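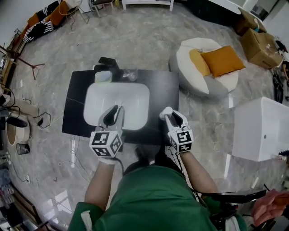
As perguntas desta página são as que mais recebemos na Zernari sobre cubas brancas montadas em tampo preto: limpeza, manchas, o que pode ficar em cima e o que convém guardar. Servem para os modelos Tremard e Rotton. Num conjunto como o da fotografia, com cuba retangular de cantos arredondados e torneira preta ao fundo, o copo de vidro fica bem ao lado da torneira, mas quase desaparece contra o tampo escuro. Quem tem crianças em casa talvez prefira um copo de cor.

Com que frequência devo limpar a cuba?
Para uso diário, basta passar uma esponja macia com detergente neutro ao fim do dia e enxaguar. Nos cantos, insista um pouco mais, com movimentos circulares.

Posso usar lixívia?
Diluída e de vez em quando, sim, só na cuba. Não deixe atuar mais de 2 minutos e não a deixe escorrer para o tampo.

O tampo preto fica com marcas de água. É defeito?
Não. O calcário nota-se mais numa superfície escura e brilhante. Seque com um pano de microfibra depois de usar. Se as marcas já estiverem secas, passe primeiro um pano húmido morno.

E a torneira preta?
Água, sabão e pano macio. Vinagre, limão e produtos anticalcário estragam o acabamento, e esse dano não está coberto pela garantia.

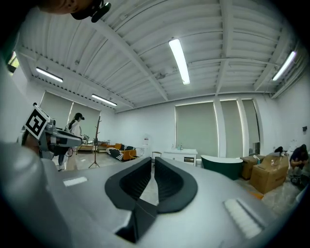
Também não use esfregão de aço nem pós abrasivos em nenhuma das peças, mesmo que a mancha pareça difícil. Para manchas antigas, faça uma pasta de bicarbonato e água, aplique na cuba e enxague.

Onde ponho a saboneteira?
Em qualquer ponto do tampo, desde que escoe bem. Levante-a quando limpar, porque o sabão acumulado por baixo deixa um anel baço.

Que largura tem o tampo?
O modelo Tremard tem 90 cm. O Rotton tem 59 cm e leva a mesma cuba.

Vendem a cuba em separado?
Sim, com a referência 3604. A válvula é pedida à parte.

Onde posso levantar a encomenda?
Na loja Bermúdez, com o número da encomenda.

Página atualizada em 2022-04-25.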